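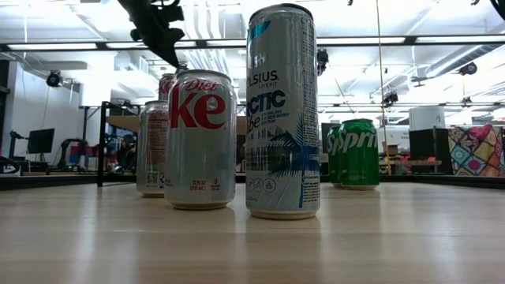 Celsius, Diet Coke and Sprite cans on the table

Section 2: Putting up the Bultlow maypole

If you've read section 1 you'll have the pole out of the barn and the ribbons counted. Lovely, that's the dull bit done! I've put this pole up every July for years and I still read through the steps first, so please do the same.

1. Lay the pole on the trestles with the painted end pointing at the church. You want it at waist height so you can get at the crown without kneeling.

2. Slide the crown plate over the spigot and turn it until the two holes line up. Push the long pin through, then the split pin through that.

3. Spin the crown by hand. It should go round freely (a bit of a squeak is fine, a grinding noise is not). If it sticks, take it off and wipe the old grease out before you add any more.

Caution: don't use spray oil up there. It drips down the ribbons and the marks never wash out, as a whole row of white frocks found out the year I tried it.
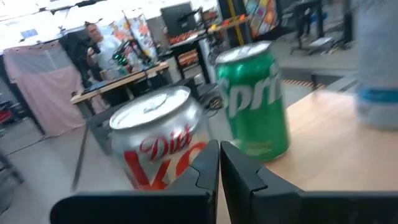

Mehwish Talpur

4. Clip the ribbons on, going red, white, green, white, all the way round. Roll each one up loosely and hold it with a clothes peg, otherwise you'll have a tremendous knot by the time the pole is upright.

5. Lift the steel cover off the socket in the green. Scoop out whatever has fallen in. The socket is 118 cm deep, and if your stick doesn't go down that far there's still muck at the bottom.

6. Get your lifters in place, with one person on each guy rope and one at the foot of the pole. The person at the foot gives the orders and everybody else keeps quiet, which is harder than it sounds with our lot.

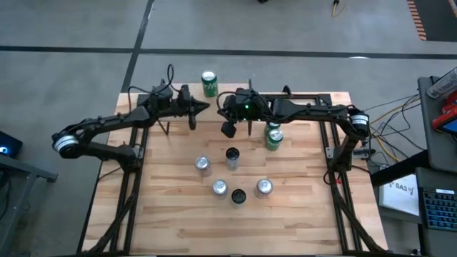
7. Walk the pole up slowly, hand over hand, and let the foot slide down into the socket as it rises. Stop when the caller says stop, even if it feels nearly there.

Caution: keep children behind the rope until the wedges are in. The pole weighs roughly 67 kg with the crown on and it will not wait for anyone.

8. Tap the oak wedges in from opposite sides, a little at a time, and check with the spirit level as you go.

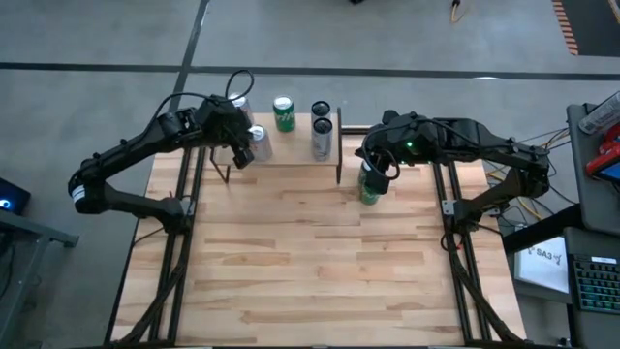

9. Unpeg the ribbons and walk each one out to its full length. They should all reach the chalk circle. Any that come up short have caught on the crown, so give them a gentle flick.

Note: on a breezy day leave the pegs on until the band starts tuning up. Junaid Dhanial has spare ribbons in the blue trunk, but only red and green.

Taking the pole down again is in section 3.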